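We use cookies to remember your region and manual language. Accept | Manage settings

4. Setting up the Stirkell desk fan

Read this section before you plug anything in. We know you won't, so the cautions are short.

1. Stand the fan on a level surface. The Stirkell wobbles on a slope and will walk itself to the edge by morning.

2. Leave 20 inches clear behind the grille. Curtains are the usual casualty.

3. Press the collar down until it clicks. If it clicks 2 times, lift it off and start over.

CAUTION: Do not oil the motor. It was oiled at Emcombe and resents a second helping.

4. Turn the dial to Low and let it run for around 100 seconds. A faint smell of warm dust is normal — a strong one is not.

5. Keep the cord out of the way of feet, chair wheels and cats. On a wooden top, masking tape across a cord holds well enough and peels off later without taking the finish with it.

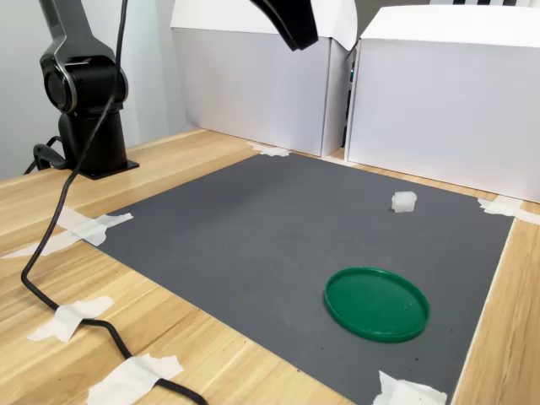 6. Set the tilt with both hands. The Arsenault bracket (sold separately, naturally) adds a second position.

NOTE: Wipe the blades every 1,000 hours, or whenever guests are expected.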